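Home | Notes | Workshop | Reading | About me | Contact

Teaching the arm with my own hand

1/7/18

Since December I am spending my weekends at the lab in Warkville, where Musa Okonkwo lets me use the table when the students are away. Several readers wrote to me after the last post and asked how one teaches a robot something without writing the program line by line. I will try to explain how we do it, with my mistakes included.

There are two ways we use. In the first, you put the arm in a free mode and you pull it with your hand, like you would lead a child across the street. The arm remembers where it was. In the second, you stand away from it and drive it by remote control, and the arm follows. Musa prefers the second. I began with the first, and for a week I believed it was enough.

The problem with pulling by hand is that your own body helps too much. When I lead the arm to a dish, I bend over, I look from the side, I feel with my fingers that it is in the correct place. The robot has none of this. It has only its cameras. So the recording looks very nice and the robot learns from it almost nothing about how to find the dish.

The table is divided with blue tape, and this was the best advice I received from anybody. Before each recording I choose a cell and I put the object in that cell, then the next time another one. Without the tape I was always putting things in the same comfortable place, near the middle, and I did not notice it.
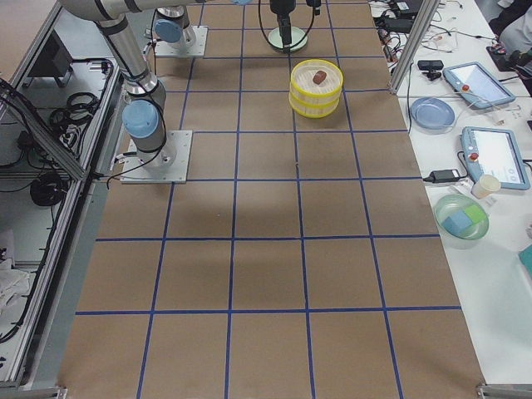
The table with both arms. The yellow container has a small piece of what looks like food in it.

I made 33 recordings on my first full day and I was proud. Then Gilmar Queiroz sat down with me and we watched them again one after another. He asked me to delete 13. In some of them I had stopped in the air for a long moment to think, and he told me that the robot will learn the stop also. It does not know that I was thinking. In others I had corrected the position again and again with tiny movements, and those are bad for the same reason. I deleted them, but I was a little offended until dinner.

His rule is now written in my notebook: decide before you move. I look at the table, I say to myself the whole path, and only then I touch the controls. If I am not sure, I don't begin.

The speed is another question. My hand wants to go fast through the empty part and slow near the object, and I think this is correct, but the change should be soft. Adebayo Bashir, who has taught these arms much longer than me, goes at nearly one speed from the start to the end and his recordings look boring. They are the best ones we have. 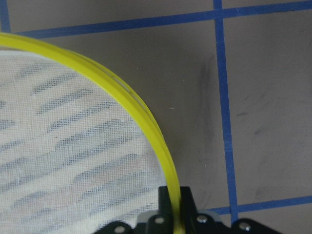 Vol. 3, No. 2

The yellow ring was difficult for me. One finger must go inside and one outside, with the rim between them, and on the inside there is the white mesh. From where I stand I cannot judge this distance well. Now I look mostly at the picture from the wrist camera and much less at the table. It feels wrong in the beginning, a bit like reversing a car with only the mirror. But it is also more fair, as the robot will have to do it with the same view.

I asked how many recordings we need for one task. Musa said 100 if they are clean and 200 if they are mine. We will see. I will go again next weekend, and I want to try changing the height from which I come down to the rim, as I have the suspicion that I do it always the same.

If you have done this kind of work with another type of arm, please write me how you hold the controls. My wrist hurts after roughly two hours and I suppose I am gripping too hard.

Filed under: Robots, Learning by doing

Shares 13 | 4 comments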